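May 2022

Paper tape adhesion, carton sealing trial, continued

Conditioned the second set of board overnight in the Banero cabinet. Board is the Gondunari double-wall, flutes running vertical, same pallet as the first set. Cut 4 strips per roll, pressed down with the hand roller, two passes each way, no extra weight.

Peel at 90 degrees on the Lander tester. Control roll peaked at 964 on the readout, recycled-liner roll at 582. Units are whatever the tester was left in, grams I think, check the setup page before this goes into the table. Fiber tear on the control across the full strip. On the recycled liner the tear starts well and then runs out toward the end, leaving clean adhesive on the tape side.

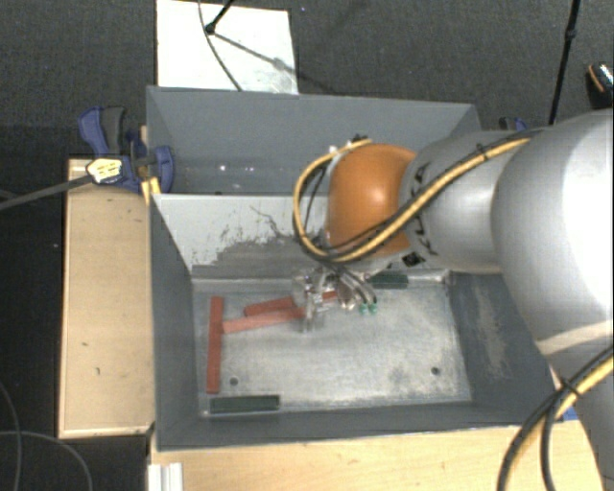

The drop-off is at the same end of every strip, the end that was wetted last. That points to the water brush and not the board. Brush reservoir was low when I cut the second half of the batch. Refilled it and ran one spare strip: 900, tear to the end. One strip proves little, but the 582 should not be quoted until the set is repeated.

Open time also needs fixing. I have been laying the tape down by feel. De Bruijn sheet gives a window for their starch adhesive but assumes a warmer room than ours. Use a timer next run and write the interval beside each strip.

To do:
Repeat recycled-liner set, full reservoir, fresh brush
Confirm units
Mark the wetting direction on the back of each strip in pencil
Put aside one sealed box from each roll for the August humidity check

Torn strips are in the flat drawer, clipped by roll. Leave the clips on.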